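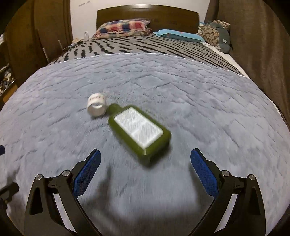 Emptying the guest room before my sister-in-law gets here. Everything small goes on the bed first, then I sort from there.

First decision is the green glass bottle with the white cap. Keeping it. Rectangular bottles line up on a shelf and round ones don't.

The label is coming off, though. Warm water and dish soap for an hour, then baking soda and cooking oil on whatever glue is left. Rinse twice.

Pillows: the plaid one stays, the light blue one stays. The log slice cushion can go out to the porch chair. Nobody sleeps on it.

The blue-gray blanket gets washed cold and hung up. I put a plush one in the dryer on high in January and the pile never came back.

Gray comforter with the black dashes is fine for now. Shook it out the window.

Small dark scribble on the wall over the headboard. Trying a damp sponge before I go looking for the leftover paint.

Dusting the grooves in the headboard with an old toothbrush. Slow, but a cloth skips right over them.

Kumiko Tamura asked what I do with caps. They go in a jar under the sink. Last time I checked, 104 of them. I should probably sort those too.

Closet tomorrow.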